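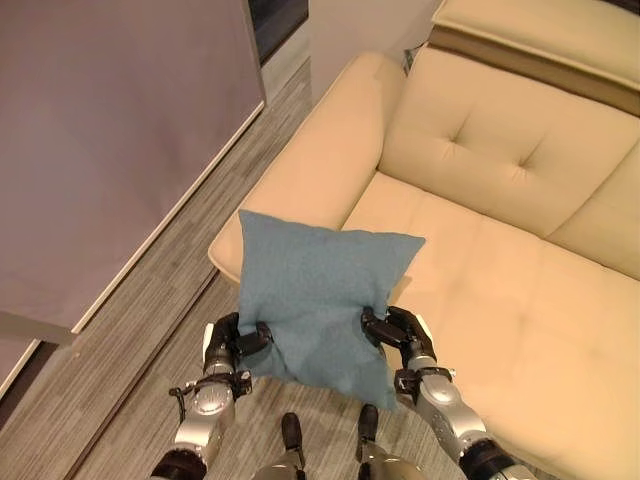
# 遠隔操作による両腕クッション配置動作の教示

## 1. 目的
柔軟物を両手で把持し、ソファ上の所定位置に置く動作を遠隔操作で教示し、模倣学習用データとしての品質を評価した。対象は四角い布製クッション、配置先は革張りソファの左端、肘掛け寄りとした。

## 2. 方法
操作者は筆者とHiếu Caoの二名。頭部カメラの映像を見ながら、左右のリーダーアームで双腕機を操作した。1試行は、クッションの左右側面を挟んで持ち上げ、座面の上方へ運び、下ろして両グリッパを開くまでとする。関節角、グリッパ開度、映像を同時に記録した。収録用ソフトウェアには研究室内製のGistonを用いた。

記録は31試行。1試行の所要時間は15秒前後であった。

## 3. 結果
31試行のうち7試行を学習データから除外した。内訳は次の通り。

| 除外理由 | 件数 |
|---|---|
| 搬送中の落下 | 2 |
| 配置後の傾き | 5 |

落下は2件とも、左右の手先間隔が搬送中に開いたときに生じた。傾きの5件では、片方のグリッパがもう片方より先に開いていた。

## 4. 考察
側面を挟むとクッションの下部がたるみ、映像だけでは下端と座面の距離を読みにくい。操作者は下降の終盤で速度を落とす傾向があり、この区間の停止時間は二名の間で差が大きかった。学習時に停止区間を間引くかどうかは未検討である。

力覚の提示がないため、把持の強さは布のしわの寄り方から判断した。この判断基準は操作者間で統一していない。

## 5. 今後の課題
- 両グリッパの開放を一つのペダルに割り当てる
- 手先間隔の変化に警告音を付ける
- 肘掛けの反対側を配置先とした条件を追加する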